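Visita ao pavilhão da Itov em Drirdale

Na sexta-feira, 2 de maio, fui ver o dia aberto da Itov, uma promotora pequena de luta livre que eu sigo há dois anos. A minha língua materna não é o português, por isso peço desculpa se algum termo de luta não fica certo.

A porta abriu com atraso, mas entrámos todos. Havia 200 lugares e, para o treino da tarde, ocuparam-se 80. A Caroline Obura, que dirige a escola, explicou como se ensina a cair: primeiro de joelhos, depois de pé, e só muito mais tarde da segunda corda. Eu experimentei a primeira queda. As minhas costas ainda se lembram dela.

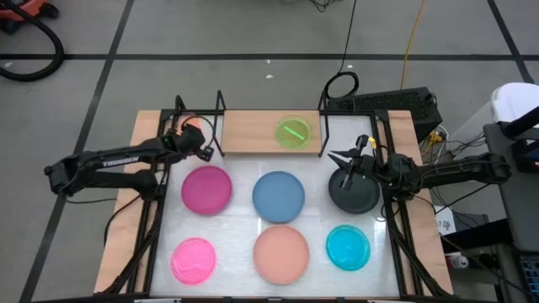
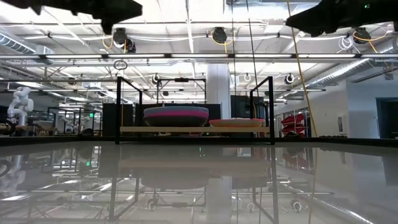
Depois do intervalo houve quatro combates curtos. O melhor foi o de Kavitha Joseph contra o Tavares – ela perdeu, mas o público ficou do lado dela desde o início. Gostei menos do último, que teve interferência de fora e acabou sem vencedor. Na televisão isto aceita-se melhor; num pavilhão pequeno, as pessoas querem um resultado.

Perguntei à Caroline se o programa Drekutero, que a Itov mostra na internet, vai passar para um canal. Ela respondeu que existem conversas, mas que prefere não aumentar o número de episódios. Concordo com ela, já me custa ver tudo o que sai cada semana.

O próximo espetáculo em Drirdale é em setembro. Os bilhetes compram-se na porta e o estacionamento fica atrás do pavilhão.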